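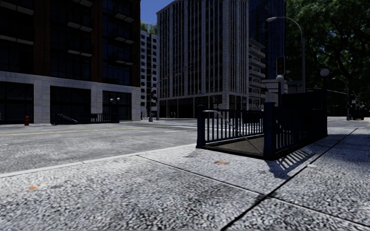
Street entrance with navy posts and railings

Drokby Soft-Touch Lamination for Book Covers

Soft-touch is the velvety film you feel on a lot of new paperbacks. We sell it. We also talk about a third of the people who ask for it into plain matte, so read this before you add it to a quote.

The film goes on after printing and before trimming. It comes in one finish and one thickness, on cover stock only. Minimum run is 18 copies. Above 500 we move the job to the Bomby laminator, which is faster and lays the film flatter at the spine fold.

The sales sheet from the film maker calls it "scuff resistant." We would not go that far. Dark solid covers pick up shiny rub marks from shipping, and from thumbs.

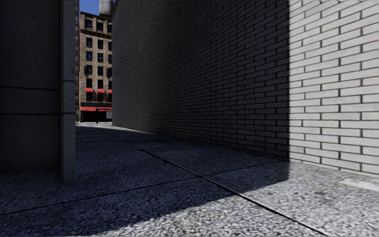 Color shift is the other thing buyers get wrong. Soft-touch film dulls everything under it, and it is hardest on the low end of the range. A cover built from charcoal panels with narrow seams between them, like the wall on the left there, can close up into one flat dark shape once the film is down. Brick reds and tans hold up better, though they lose some snap. Ask for a laminated proof, pay the small charge, and look at it under the kind of light your readers will have.

Spot gloss over soft-touch is available on the Cuadros line only. It looks good on large, simple lettering. On type smaller than 18 point we have seen edges lift, and we will say so on your order form.

Foil works, with a wider margin than usual. Allow 4 extra working days for it, 5 if the spine is foiled too.

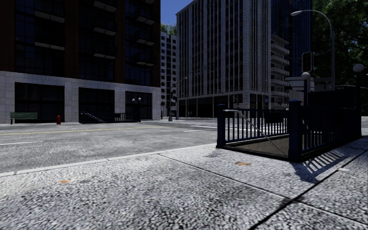

Dineo Molefe wrote to us that she had ordered soft-touch on two novels and would not do it a third time: the books felt wonderful on the day they came, and the black one looked handled before she had sold half the box. She switched to Fundmont matte and says no reader has mentioned the difference.

Free swatches of both films are available on request. Rub them with a key before you decide.

Prices checked January 11, 2026.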